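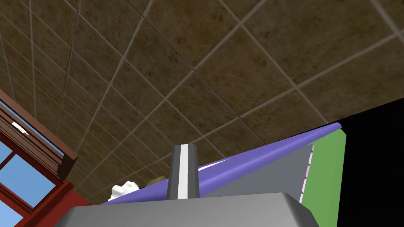
Chapter 7
Planning the Equipment Budget

7.1 What the purchase price leaves out

Most first budgets for a service robot are built around one line, the price of the arm or the mobile base. The line is usually correct. The trouble comes from the lines that are missing. Grippers, spare fingers, mounting parts, software seats, training hours and floor changes are often bought later, from a different account, and at a worse price.

This chapter follows a single purchase from first request to signed order. The buyer is Praltavari, a company that furnishes and services rental apartments. Its operations manager, Kanako Sugiyama, wanted a two-armed mobile robot to clear counters and pick up items between tenants. Two suppliers bid on the job, Narkberg and Zoltholm. Each was asked to show its machine working in a simulated apartment before any hardware was shipped.

7.2 Simulation as a budget item

A simulated trial costs money, and it should have its own line. Praltavari paid for 125 hours of simulation time with each bidder. Wim Verbruggen, who kept the budget, first entered this under "software." He later moved it to "evaluation," where it could be compared with the cost of a site visit.

The trial rooms should hold the kinds of things the robot will meet on the job. A counter, furniture at floor level and a doorway into a second room raise different questions about reach and base width. In a layout like the one below, one arm is over the counter while the other points toward a metal frame on the floor. A buyer should ask whether the quoted arm can serve both heights, or whether a lift column must be added to the order. 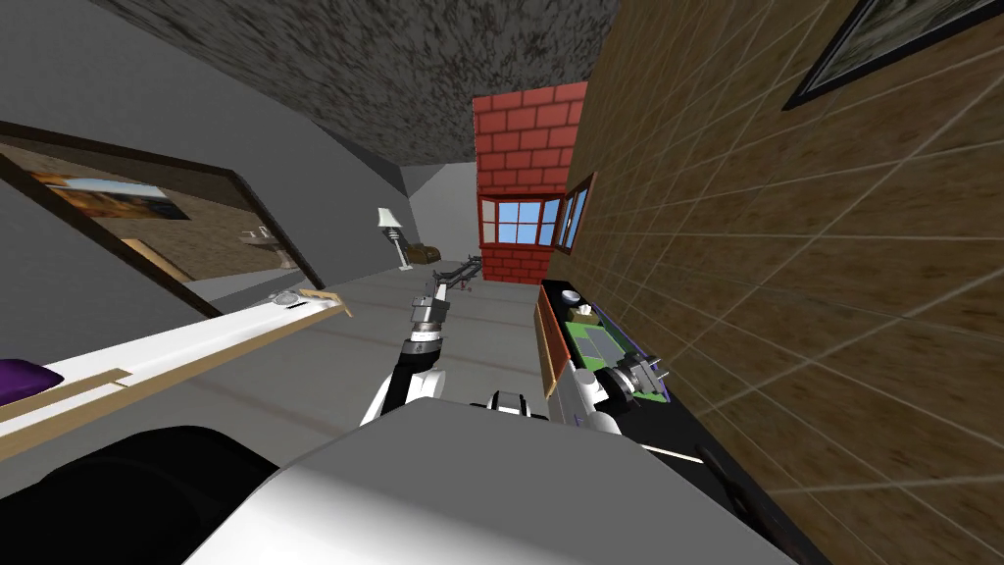 7.3 Sorting costs by when they fall due

Costs are easier to defend when they are grouped by date. Use three groups:

Before delivery: simulation time, site survey, electrical work, deposit.
At delivery: robot, grippers, charger, freight, installation.
After delivery: service contract, spare parts, retraining, storage.

Praltavari's draft had nothing in the third group. Renji Sasaki, the service lead, added a set of replacement gripper fingers at $149 and a yearly inspection at $900. Neither amount was large, but both would come back every year the robot stayed in use.

Exercise 7.1 at the end of the chapter asks you to rebuild this draft over a five-year period.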